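From: Modupe Ogbonna
To: plinov-data list
Date: 18 March 2019
Subject: Re: [plinov-data] wrist views and the segment labels

Musa Akpan wrote:

> I have been through the first export of the Bassey set. Episode count
> matches the sheet (1,528). Two things before I start a training run.
>
> First, the gripper state column. In a lot of episodes the state says
> "closed" for several frames while the joint reading says the fingers
> are still moving. Which one should the policy see?
>
> Second, the wrist view. The close-range frames are soft and I can't
> tell what the arm is over. Do we drop them, or crop them, or leave
> them? My vote is drop anything inside the last stretch before contact.
> The Sullo loader has a blur filter and I could switch it on with one
> line.
>
> Also, are we still aiming for 4,000 before the freeze?
>
> Musa

Taking these in order.

The gripper state column is the commanded state. It flips when the operator presses the trigger and knows nothing about where the fingers are. The joint reading is the measured opening, and it lags the command by however long the fingers need to travel. Both belong in the export, but they do different jobs. The measured opening goes in the observation. The command goes in the action. If you feed the commanded state as an observation, the policy learns to copy the previous action and will look very good on held-out episodes and then sit still on the arm. We had this with the older Bolleo set and lost most of a month to it.

The column name is bad. I will rename it to gripper_cmd in the next export and add gripper_meas beside it. If your loader reads columns by position, please change it to read by name first, or the wrist pose will shift over by one and you will get no error.

On the blur filter: please leave it off. I'll go into this at some length as it came up in September too and we never wrote down an answer. 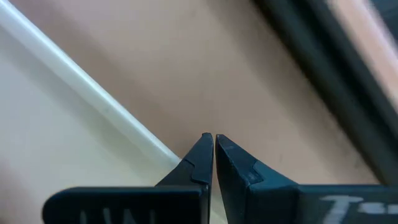 The Sullo filter scores sharpness over the whole image and rejects anything below a fixed threshold. That makes sense for the overhead view, where a low score nearly always means somebody bumped the stand. It makes no sense for the wrist view, where the background goes soft whenever the camera is close to a surface and the score falls with it. The frame I've put in above is the kind you are proposing to drop. I agree you can't name the surface from it. What you can read is the two fingertips, nearly level with each other and a thin slit apart, and the diagonal edges behind them, which are blurred but still have a clear direction. The tip spacing and the direction of the background edges are both inputs I want the policy to have. The overhead view is poor at giving either one when the hand is in the way.

There is also the matter of what the filter does to the mix. Dropping frames by sharpness takes them mostly from the close-range part of each episode, and that part is already short compared to the travel. You would be training on a great deal of free-space motion and very little of the part we care about. If the loader then stitches the remaining frames together without checking timestamps, you also get jumps in the action, and the jumps land right where the motion should be slow.

So the rule for the wrist stream, until someone shows me a result against it:

1. Keep every frame inside a labeled segment, whatever its sharpness.
2. Drop an episode if the wrist stream has a gap longer than 5 frames. Drop the episode, do not patch it.
3. Do not crop off the fingers. They are in a fixed place in the view except for the opening, and the opening is the thing we want.
4. Color and brightness jitter are fine. No horizontal flip on the wrist view. The hand is not mirror-symmetric to this camera, and the action would have to be flipped with it, which the loader does not do.

On point 3, Musa, I know you raised the lettering on the gripper blocks as a possible shortcut for the network. I don't think it matters while every episode comes from the same hand. It will matter when the second arm comes up, if the markings differ, because the network could use them to tell the arms apart. I would sooner handle that with a small random mask over the lower part of the image than with a hard crop. The mask should not reach the tips. Someone needs to pick its height, and I am happy for that to be you.

Segment labels. The operators mark four points per episode: start, approach, contact, release. Approach is the one with poor agreement. I had two people label the same 30 episodes and the contact and release marks were close enough to use, but the approach marks were all over the place. One labeler put it where the arm starts to slow down and the other where the target first shows in the wrist view. The written guide supports either reading, so neither of them was wrong. I am changing the guide to say: approach begins at the first frame where the commanded speed falls below the travel speed and stays below it until contact. That can be computed from the log, so from the next batch on we will stop asking for it by hand and the script will fill it in. Old marks will stay in a separate column for anyone who wants to compare.

Please don't use the old approach marks for weighting.

Failed attempts. Several people have asked me off list whether to keep these. Keep them, with the outcome field set to 0 and the recording left whole. If the operator misses and then corrects within the same episode, that is outcome 1 and we want it, corrections especially. What we don't want is an operator stopping the recorder at the miss and starting a new one with the hand already over the target. Episodes like that start in places the arm will never start from at run time. The recorder will refuse to start away from the home pose after the next update.

Count. Yes, 4,000 is still the number for the freeze. I would accept fewer if the start positions were spread better. At present they bunch on the side of the table nearest the operator, and more of the same will not help much. The start position plot is in the Plinov folder next to the export; have a look at it before booking arm time.

Musa, go ahead with the run on the current 1,528 with the filter off and the measured opening in the observation. If you have spare time on the machine, a second run with the filter on and everything else held the same would settle the argument better than this message does. Same seed, same split file, please. Report the contact segment error separately from the total in both.

New export should be up once the column rename passes the checks.

Modupe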